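How I line a craft nook with patterned paper (and get the corners straight)

Posted 10th November

I've been putting off writing this one up, mostly because wallpapering is one of those jobs where everybody already has an uncle with opinions. But I get asked about small spaces a lot more than I get asked about whole rooms, and small spaces are a different beast. The inside of an alcove, the back of a bookcase, a box room desk with a panel either side, a display booth for a fair. You're working at arm's length, your elbows hit everything, and any wobble in the pattern is right in front of your nose.

I did my first one in July, in the little recess under our stairs in Treltotham, and it was awful. The paper was a brick print and by the time I'd got round to the third wall the courses were a good thumb's width out. I lived with it for a fortnight and then peeled the lot off. So what follows is the way I do it now, having done a fair few since.

What you'll need

Patterned paper, one roll more than you think
Paste (I use the ready-mixed tub from Balogh, the big one)
A spirit level, a short one
A sharp knife and plenty of spare blades
A plastic smoother, or an old store card wrapped in a sock
Pencil, tape measure, sponge, bucket
Lining board if you're making removable panels
Trim for the corners, if you fancy it

Panels or straight on the wall?

If you rent, or if you get bored easily (me!), do panels. You cut three pieces of board, paper each one flat on the floor, then stand them up and fix them together. It's so much kinder on your back, and you can swap the look whenever you like. The downside is that you get a join in each back corner, and you need to decide what to do about it.

If you go straight on the wall you can wrap a sliver of paper round each corner and lap the next piece over it. It looks neater on day one but it's there until you get the scraper out.

Choosing a pattern

Brick prints are lovely in a small space because they read as a proper wall. They're also completely unforgiving. Every pale mortar line is basically a ruler, and it will tell on you. If it's your first go, a scattered leaf or a speckle will forgive you almost anything.

Having said that, I'd still pick the brick. Slate blue with thin white lines is my favourite just now, and it sits surprisingly well with something softer underneath, like a rose print in washed-out pink and green. I was sure the two would fight. They don't, I think because the blue is so regular and the flowers are all over the place.

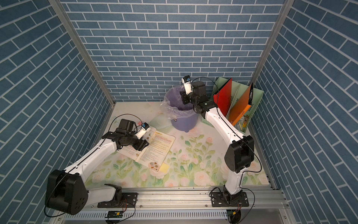 Step one: find your level line

Don't trust the floor, and don't trust the desk either. Pick a height on the back wall, put your level on it and draw a faint pencil line right across. Then carry that same line round on to both sides. If you're doing panels, measure up from the bottom edge of each board instead, but check first that the bottom edges are straight, because the cutting service at my local place is a bit hit and miss.

Your first row of mortar goes bang on that line. Everything else follows from it.

Step two: cut generously

Leave three inches spare at the top and bottom of every drop. I know it feels wasteful. You'll be glad of it when the pattern needs to slide up a touch to meet its neighbour, and the offcuts do nicely for drawer liners.

Number the backs in pencil as you cut, with a little arrow for which way is up. Brick looks the same both ways until you stand back and notice the shading has flipped on one piece.

Step three: start with the back

Always the back first. It's the bit you look at head on, so give it the best of the paper and start from the middle, working outwards. Paste, wait as long as the tub tells you (mine says two minutes, I give it a bit more), then hang it and smooth from the centre to the edges.

Don't chase every bubble. Small ones tend to go flat as the paste dries, and if you keep fussing at them you'll stretch the paper and lose your line. I learned that under the stairs.

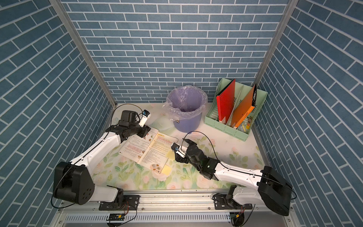

While the back is drying, have a cup of tea and wash your smoother. Dried paste on the edge will scratch the print and you won't spot it until the light's on it.

Step four: the sides

Now do the left and the right, matching each one to the back at the corner and letting any mismatch run off towards the front. This is the bit that I got wrong the first time. I began at the front edge on both sides because it was easier to reach, and of course all the error ended up in the corners, where the eye goes straight to it.

Match at eye height. If your walls are slightly out of true you won't get every course to meet from top to bottom, so choose the part you'll be looking at when you're sat down and get that spot right. The rest can drift a hair.

Step five: corners

You've got choices here. You can butt the edges together and leave them, which is fine with a really sharp knife. You can run a bead of decorator's caulk down and wipe it with a wet finger. Or you can cover the join with a strip of something. Nerkidon do a slim wooden quadrant that takes paint well, and bare metal looks smart against blue if you like things a bit workshoppy. Cut the trim last, one side at a time, and measure both, as mine are never quite the same length.

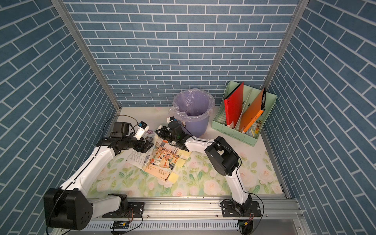

Step six: something for the worktop

A paper surface won't last, so I use a wipeable mat or a bit of oilcloth. Unroll it the night before with books on the corners so it lies flat. It doesn't have to reach all the way to the back, and I often stop mine short so I've got a plain strip for lamps and pots. Cut it with scissors in long strokes, face down, and don't stick it. You'll want to take it out and shake it.

Cleaning up and keeping it nice

Sponge off any paste while it's still wet, using clean water and hardly any pressure. Once it's dried it leaves a shine that catches the light for ever more. For everyday dust I use a soft brush, the sort you'd use for pastry.

If an edge lifts, a dab of paste on a cotton bud and a bit of masking tape overnight will sort it. Test the tape on an offcut first. I used a strong one from Nomau once and it took the mortar clean off.

Next on my list is a papered ceiling for the stair recess, and I'm still dithering over the colour. If you've done one lying on your back in a space that size, tell me how you kept the paste out of your hair.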